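Montaje del taburete blanco de plástico

Galería del 9 de julio de 2019. Textos de Nelly Lozano.

El modelo de Baltier llega desmontado: una base de plástico moldeado y las patas aparte, tubulares y del mismo color. No lleva tornillos. Cada pata entra a presión en una esquina de la base. Trabajamos con la base boca arriba, sobre tela negra, para no rayarla. La referencia del catálogo es la 534.
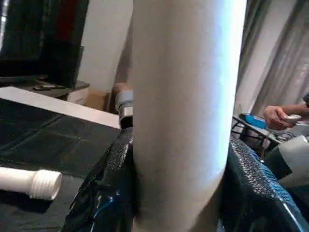 Tubo blanco, liso y mate. Detrás, una caja de cartón.

Las esquinas van reforzadas y ahí es donde se encaja la pata. Conviene presentarla recta y apretar después. Si entra torcida, se saca y se vuelve a empezar.

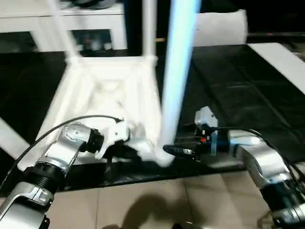
Marcos pregunta si hace falta un mazo de goma. Él montó dos el año pasado y una pata se le aflojó a los 11 días; desde entonces les da un golpe seco al final. En las instrucciones no figura.

La parte inferior tiene nervios cruzados y un reborde. A la derecha queda una pata suelta, con el extremo más ancho y abierto.
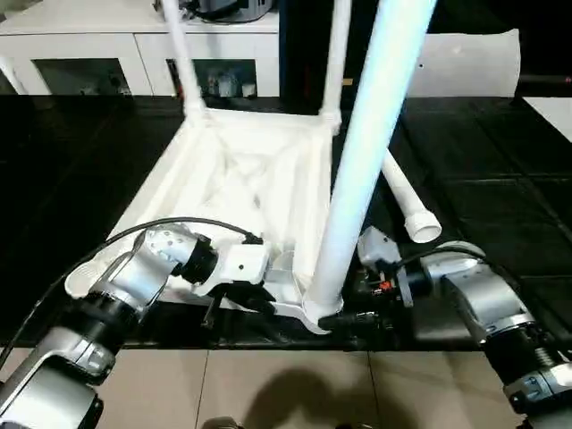
Últimas patas

Con la base tumbada en la mesa, las piezas pendientes se dejan a un lado, en paralelo. El tubo largo se sujeta por el extremo de abajo. 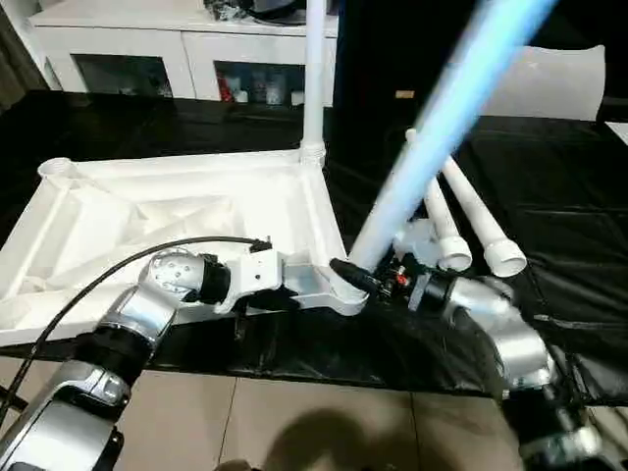 Datos del pedido

Proveedor: Visser
Unidades: 143
Próxima galería: estantería Skekanine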